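Simulierte Beispiele sind billig, und das ist ihr Problem

Wer einem lernenden System das Greifen beibringen will, braucht Beispiele, und zwar viele. Bei Standus haben wir im November angefangen, sie fast ausschließlich in der Simulation zu sammeln. Inzwischen liegen 2384 Durchläufe auf dem Server. Ich halte das für zu viele.

Das klingt seltsam, denn die Menge war ja das Ziel. Ein Durchlauf in der Simulation kostet etwas Rechenzeit und die Aufmerksamkeit der Person, die die Hände steuert. Es geht nichts kaputt. Wenn eine Tasse vom Tisch fällt, setzt man die Szene zurück und fängt neu an. Chiamaka Afolabi schafft an einem guten Tag 100 Durchläufe, am echten Aufbau in Altby kommt sie auf 18. Auf dem Papier ist die Entscheidung damit gefallen.

Nur sagt die Zahl der Durchläufe wenig darüber, was in ihnen steckt. Wir haben eine Aufgabe mit zwei Tassen und einem Schreibtischorganizer, die in unserem Bestand 900 Mal vorkommt. Die Gegenstände stehen jedes Mal ein wenig anders, der Organizer ist mal mehr, mal weniger gedreht. Das nennen wir dann Vielfalt.

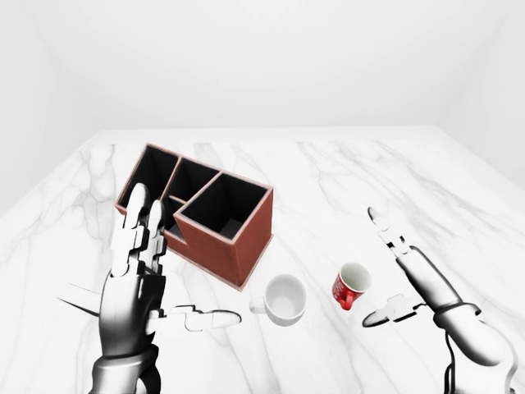

Wer sich zwanzig dieser Durchläufe hintereinander ansieht, merkt schnell, dass vor allem die Person am Steuer immer gleich handelt. Sie greift nach derselben Tasse zuerst, auf demselben Weg, im selben Tempo. Das System lernt diese Gewohnheit mit. Eine leere Tasse auf einer sauberen Marmorplatte stellt außerdem kaum Fragen. Im Büro steht sie halb voll neben einem Kabel, und der Henkel zeigt zur Wand.

Mahtab Moradi, die bei uns die Auswertung macht, ist anderer Meinung. Sie verweist darauf, dass man in der Simulation alles verändern kann: Licht, Oberfläche, Reibung, Gewicht. Das stimmt. Man muss es aber auch tun, und es macht Arbeit. Solange im Wochenbericht nur die Zahl der neuen Durchläufe steht, wird niemand einen Vormittag damit verbringen, fünf unbequeme Szenen zu bauen.

Mein Vorschlag ist deshalb bescheiden. Für jede Aufgabe wird vorher festgelegt, was sich zwischen den Durchläufen ändern soll, und ab einer festen Zahl ist Schluss. Mindestens zwei Leute steuern, möglichst mit unterschiedlicher Übung. Missglückte Versuche bleiben im Bestand und werden gekennzeichnet. Bisher löschen wir sie, und dem System fehlt jedes Beispiel dafür, wie man einen schlechten Griff korrigiert.

Die Tassenaufgabe würde ich vorerst ganz ruhen lassen. Die frei werdende Zeit könnte nach Altby gehen, auch wenn dort am Abend nur 18 neue Durchläufe im Bericht stehen.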